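I bought the Flomomwood worktop with the 58-inch top to replace a folding table that flexed whenever anyone leaned on it. It has been in a shared workshop since December, used for small assembly, deburring printed parts, opening out undersized holes, and as overflow space for a laptop. This review covers the table first and light rotary-tool work on it second.

## Construction

The top is solid wood with a pale natural finish, supplied in one piece. The legs bolt through threaded inserts with four fasteners each. Two of the inserts on my unit were slightly proud of the underside and had to be driven in before the leg plates would sit flat. Anayeli Jaramillo helped with the assembly and suggested a thin washer under each bolt head, and nothing has loosened.

The front edge has a small radius. The back edge is square, so a clamp-on lamp seats properly there and rocks a little at the front. Leveling feet are included. Their travel was enough for our floor, but the lock nuts are thin and round off easily under an open-end wrench. Use a socket.

## Stiffness under load

With a vise at one corner and moderate filing, the top moves slightly front to back. Side to side it is good. Fitting the optional Lumberg cross brace removed most of the front-to-back movement, and I would treat the brace as part of the purchase price. Without it the table is adequate for electronics and marginal for hand tools.

## Surface

The finish is thin. It resists isopropyl alcohol for short contact and marks under acetone. Printed parts slide on it more than I would like, so small work needs a clamp or a stop. Pale wood makes dropped black screws easy to find, and I rate that higher than I expected to. 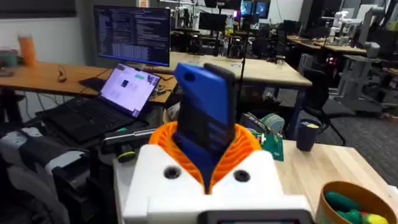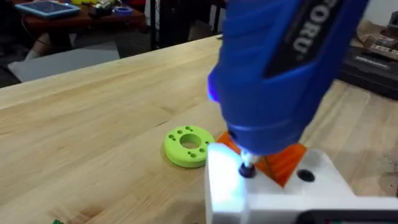 ## Rotary tool work

A handheld rotary tool with a light at the nose suits this kind of surface. Reflection off white plastic can be strong enough to wash out the edge of a hole close to the chuck, and angling a desk lamp in from the side gives a better view of the rim than the built-in light does.

Keep speed low on printed parts. At 2,000 rpm, the lowest setting I used, the bit cuts. Much above that it melts the wall and leaves a ridge. Vibration through the top is not noticeable with the brace fitted.

## Compared with the Plelholm

Melquiades Ponce has the Plelholm bench, 48 inches wide, with a laminated top. It is heavier for its size and does not need a brace. It also has no room for a computer next to the work, and its coating shows every scratch.

## Verdict

Recommended for light bench work, with the brace. Allow almost 90 minutes for assembly. Buyers who do regular vise work should look at the Plelholm or the heavier Solís frame instead. I will refinish my top with hardwax oil when the current coat wears through.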